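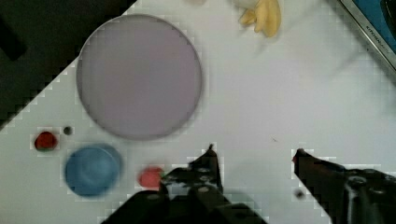 An open gripper over the tabletop, a small red ball beside one finger.

Last updated: April

Kitchen reset automation is the name used at Arain, a shared lunchroom service run by Starnora, for handing the tidying of benches over to a robot arm. Staff practise with it on a table laid with toy food, a plate, a mug and a toaster oven, and new starters usually spend 23 minutes just getting used to working beside it.
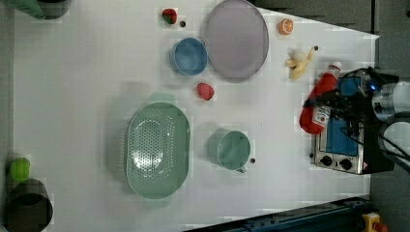

Changes to the work
Before the arm came, the afternoon reset was shared among 5 people, and it was a chatty sort of labour. Now two of them look after the table together - one sets out the items, the other watches and writes up the notes - while the rest have moved closer to the serving counter.

A bottle in the colander is a favourite practice layout, as it gets people talking about what belongs where.

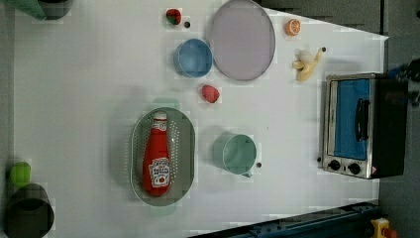
Reception
Feelings have been mixed, though mostly kind. Some staff enjoy learning a new skill, and others miss the company at the sink.
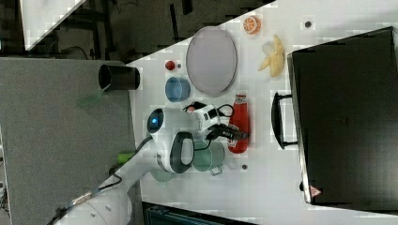
Dardo Bravo said that his wrists were grateful but he would like the saved hour spent on training, and on a proper tea break too.

Contact Starnora | Copyright Starnora | Back to top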